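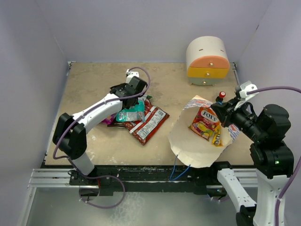 零食囤货到底怎么存，求个不折腾的办法

楼主 半袋盐
家里三口人，零食都是趁活动一次买齐，饼干、薯片、坚果混着来。原来全塞在厨房吊柜里，去年9月翻出一批过期的，坚果已经有哈喇味，扔了一大袋。今年想认真弄一下。目前看中Niment的抽拉式收纳盒，一套88元，要买2套才够。另外也在考虑Puvanis的密封罐，贵一些。想问用过的人：
一是原包装要不要拆，拆了倒进罐子里是不是反而软得快。
二是吊柜在灶台旁边，夏天比较热，有没有影响。
预算400以内，不想再买柜子。

2楼 北窗晾衣
先说第二个问题。有影响，坚果尤其明显。油脂含量高的东西怕热怕光，放灶台边上等于一直在加温。我家坚果开封以后直接进冰箱冷藏，夹子夹好再套一层自封袋。饼干和薯片没开封的放哪儿都行，别晒到就可以。
收纳盒我觉得不用买那么多，纸箱裁一裁一样用。

3楼 mo_lin
不同意纸箱。纸箱吸潮，南方的梅雨季放一个月箱底就是软的，还招虫。我之前就是纸箱装挂面和饼干，后来在夹缝里找到米蛾，整柜清空重擦了一遍。塑料盒至少能洗。
Niment那个盒子我有，导轨一般，装满以后拉起来发涩，装薯片这种轻的没问题。罐头就算了。

4楼 北窗晾衣
回3楼：我在北方，没有梅雨季，纸箱用了几年没出过事。虫子多半是粮食自己带进来的，跟纸箱关系不大。你那次挂面买回来的时候检查过吗？

5楼 mo_lin
检查过包装，没破。不过米面确实可能本来就带卵，这个我承认。但纸箱缝多，有了虫很难清干净，这点我还是坚持。

6楼 半袋盐（楼主）
谢谢两位。我在长江边上，夏天潮，纸箱先排除。坚果今天就挪去冰箱。
拆不拆原包装还想再听听，网上收纳图都是拆开倒罐子里的。
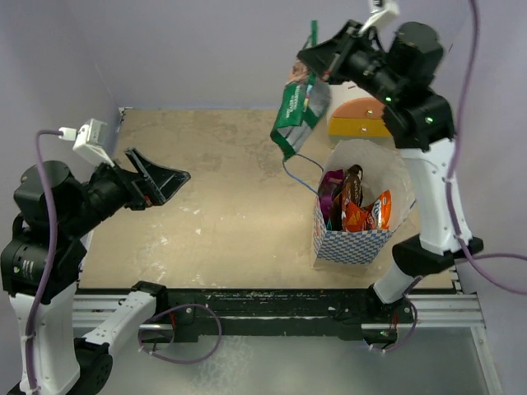 我的顾虑是拆了以后生产日期就没了，老人眼睛不好，罐子上贴小字她也看不清。她现在是拿到什么吃什么，先买的总压在最里面。

7楼 旧搪瓷缸
不要拆。膨化食品的袋子里一般充了氮气，你一拆就跟空气接触了，再好的罐子也比不上没开封的袋子。罐子只适合装每天都吃、一周内能吃完的。
日期的问题，拿粗记号笔在袋子正面写月份，写大一点。我写的是到期的月份，不写生产日期，免得每次还要算。

8楼 葱花多放
补充一个，Probert出过一种可擦标签，贴盒子上，吃完擦了重写。用了半年，擦多了会留印子，但还能看清。比记号笔整齐，价格我忘了。

9楼 旧搪瓷缸
标签贴在盒子上，盒子里混着几个月份的东西，还是要一袋袋翻。写在袋子上最直接。

10楼 葱花多放
那就按月份分盒，一个盒子一个季度。看个人习惯吧，我家是孩子自己拿，盒子上写字他看得懂。

11楼 mo_lin
按季度分盒子会浪费地方，有的季度就两三袋。我是按种类分，每个盒子里竖着放，新买的从后面插进去，拿的时候从前面拿。竖着放比叠着放好找得多，叠着的话下面那层基本就忘了。
独立小包装的可以把外面的大袋去掉，省一半空间，前提是小包上印了日期。没印的就把大袋上那块剪下来，一起放盒子里。

12楼 半袋盐（楼主）
竖着放这个办法好。我家吊柜深，后面够不着，所以才看抽拉的。

13楼 灰豆子
说个题外的，有没有人用过Fundosier那个记库存的小程序？扫码录入，到期前会提醒。我录了一次觉得挺方便，第二次买了一大堆就懒得录了，后来提醒的都是早就吃完的东西。

14楼 北窗晾衣
这类软件都一样，录入太麻烦。少买一点比什么都管用。楼主三口人，囤一个月的量就够了，活动每个月都有。

15楼 旧搪瓷缸
少买这一条同意14楼。薯片占地方又便宜不了几块钱，最不值得囤。

16楼 半袋盐（楼主）
更新一下，现在是2026年5月2日，东西已经弄完。Niment买了2套，176元，密封罐没买。坚果进冰箱，膨化和饼干不拆袋，按种类竖放，袋子正面用记号笔写到期月份。抽拉盒装满确实有点涩，跟3楼说的一样，少放几袋就顺了。灶台旁那一格改放保鲜膜和垃圾袋。
吊柜最上面一层还空着，打算放锅，先不囤东西了。

17楼 灰豆子
最上面放锅小心点，铸铁的别往上搁。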